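Module Perception et commande - Projet Munodska
Séance 8 : séquencement d'une tâche de ramassage à deux bras

1. Décomposition de la tâche
Le planificateur Grodulora traite le rangement d'une chambre comme une suite de saisies et de dépôts. Un bras est affecté à la corbeille, l'autre aux déchets posés sur la moquette.

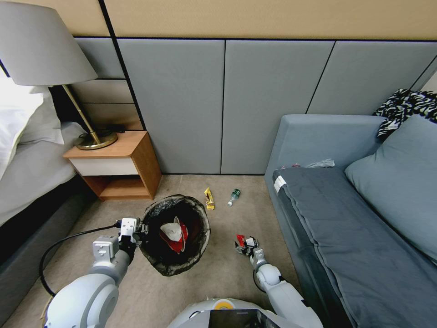 Pourquoi séparer la détection du déchet et le choix de la prise ?
Les deux modules n'ont pas la même cadence : la prise est recalculée toutes les 20 ms, la détection toutes les 600 ms.

2. Corbeille tenue par la pince
Lorsque le récipient est saisi par le bord, sa pose est exprimée dans le repère du poignet gauche. L'ouverture devient alors une cible mobile. 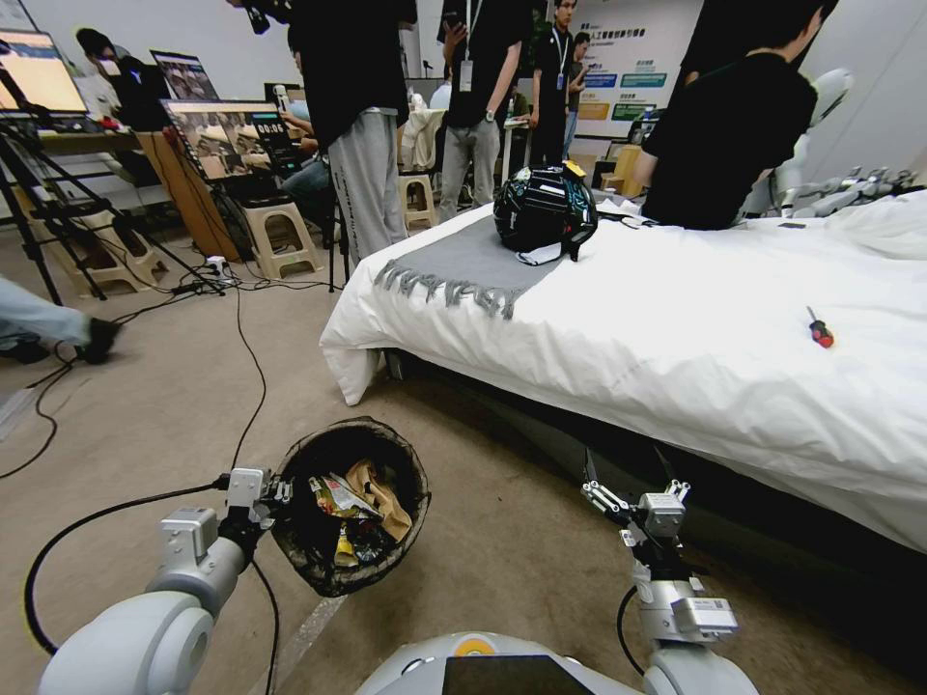 Que fait le contrôleur si la pose de la corbeille est perdue ?
Il fige le bras droit et attend une nouvelle estimation; au-delà de 1000 ms, l'étape est reprise au début.

3. Condition de dépôt
L'ouverture de la pince droite n'est autorisée qu'à la verticale de la corbeille - la marge est fixée dans le fichier de configuration. 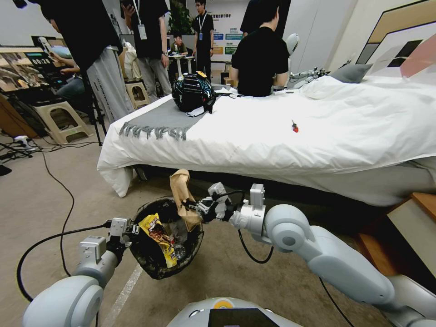

Cette marge dépend du volume de l'objet saisi. Les étudiants la régleront dans le simulateur Murkura et remettront leurs journaux d'exécution avec le compte rendu.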